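EQUIPMENT CORNER: where the second arm money goes

Mottram lab newsletter, May 2021

Quick one this month, the budget sheet is due back and half of you have asked me the same thing at the coffee machine. So, in writing.

We have approval in principle for 2 more arms. In principle means the money is penciled in, not released. Release depends on us turning in a list that adds up, with quotes attached, and the list we turned in last January did not add up. My fault mostly. I priced the arms and forgot nearly everything that hangs off them. Mounts, cables, spare power supplies, a table that doesn't wobble. Finger pads.

Especially finger pads. The orange ribbed ones are the best thing we've changed in a long while and everybody wants them on everything. Fine by me. But they are a consumable and have to be budgeted like one, same as tape and gloves.

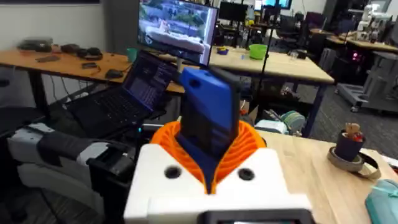 Orange soft grip holding a blue block upright, laptop open on the next table.

Where we are with quotes:

Drastero. Cheaper on the arm, slower on delivery. They want the controller bought seperately and the quote doesn't say so until page 4. Have asked for a single number with everything in it. Still waiting.

Skania (the reseller, not the truck people, please stop sending me truck links). Costs more up front, spare joints included for the first year. Nice people on the phone. Their quote expires before our release date, so I've asked for an extension and got a "should be ok", which accounts will not accept as a document.

Leasing. Looked at it. Only makes sense if we give the arms back, and we never give anything back.

Leaning Skania at the moment. Tell me if you have a strong view, and put it in an email, I won't remember a hallway conversation.

Now the small stuff, which is where we got caught last time. I'm asking for a line of $500 for printed parts and filament, on its own, so it stops coming out of general supplies. The request covers pads, finger housings, test disks, whatever you print for fit checks. Before you start a print please write the part name and the grams on the sheet by the printer. Grams, not "a bit". I have 152 entries since the sheet went up and a good number just say "orange".

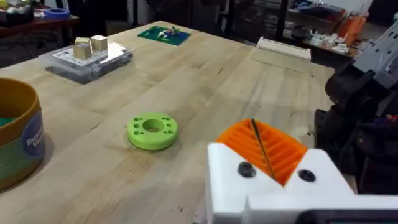

Same goes for test objects. I know it feels silly to put wooden cubes and bowls in a capital request, and they won't go in the capital request, they go in the supplies line. But somebody pays for them, and when three projects each buy the same set of blocks we've paid for it three times. Check the bins first. If you're bringing something from home and want it back, name on the bottom.

Tables. This one will be argued about. A second pair of arms needs a top heavy enough that one arm stopping hard doesn't shake the other one. The thick wood tops have been good and I'd like to stay with them. Facilities would like us to take the folding ones left over from the Grenotmont move, which are free. Free is hard to beat on a spreadsheet, so if you have had a run spoiled by a table moving, send me the date and what happened. Two or three of those would help a lot more than me saying "vibration" again.

Floor space, same story. Measure before you promise. An arm needs its reach plus room for a person to walk past with a laptop, and we count the reach with the gripper on. Last plan counted it without. The plan after that forgot the door.

Training hours are not in the request at all right now. Should they be? The vendors both offer a setup day, both charge for it, and I don't know if we'd learn anything on it. If you did the setup day on the first arms, let me know whether it was worth it. Yes or no is enough.

What I need from each project:
Hours per week you'd realistically use a new arm (not the hours you'd like)
Which fingers you want on it
Anything over the small purchase limit you already know you'll need
Power and network at the spot you have in mind

One page max. Reply to the budget thread, don't start a new one, I loose track. If nothing comes in from a project I'll put it down as zero hours and it goes to the back of the line for the new arms.

Chairs are a separate budget. Please stop asking me about chairs.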